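Skultlow Traditional Sail Forum > Visiting Ships and Festivals > Falcão in port, who's been aboard?

brigwatcher
Posted 22nd August

Went down to the Grandley waterfront this morning to see the Falcão and I'm still grinning. She's a replica of a Portuguese caravel, lateen rigged, and they let you go pretty much everywhere except the captain's cabin. I got to haul on the main halyard with a bunch of strangers and we were all hopeless at it! The guide, Anouk Nijs, had us stop and feel how much the line wanted to run back through our hands. 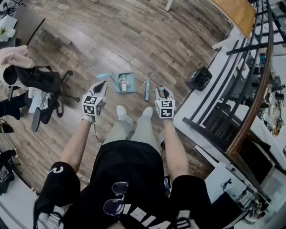

After that she took us below to see the pump and the cooking box, and let the kids turn the sandglass for the next watch. My son asked more questions than everybody else put together. If you have any interest in how people got across an ocean without an engine, go. Last tour is at 3.

tarbucket
Nice! I did the dockside tour last October and loved the smell of her more than anything, all that pine tar. Did they have the tiller hooked up, or was it lashed?

brigwatcher
Lashed while we were there, but Anouk showed us the relieving tackles and how two people would handle it in a blow.

T_Overgaard
I'll be the grump. She's a lovely boat, but I wish they'd stop saying "exactly as built." The hull is sawn plank on laminated frames and there are 2 diesels under the hold. The rig is great work. The hull is a modern hull in costume.
Troels

lateen_josee
Troels, we've had this argument before, ha. The engines are there so she can carry people legally and get off a lee shore, and I'm fine with that. I sailed in her for 20 days as trainee crew and when the engines are off she teaches you everything you'd want to know. Wearing the ship at night, in the rain, with that enormous yard going around the front of the mast... I've never been so tired or so happy.
Josée

T_Overgaard
No quarrel with any of that. I'd just like it on the sign.

A.Karppinen
It is on the sign, sort of. There's a panel by the gangway about the frames, low down on the left. Easy to miss if there's a line.

T_Overgaard
Then I missed it and I take back half a grump.

tarbucket
Anyone know where she's headed next? I heard Dider.

lateen_josee
Dider, yes, if the wind lets them. Javiera Rivadeneira is running the trainee list again, and you don't need experience, just decent boots and a medical form.

brigwatcher
Boots I have. Sending for the form tonight!

Thread views: 2174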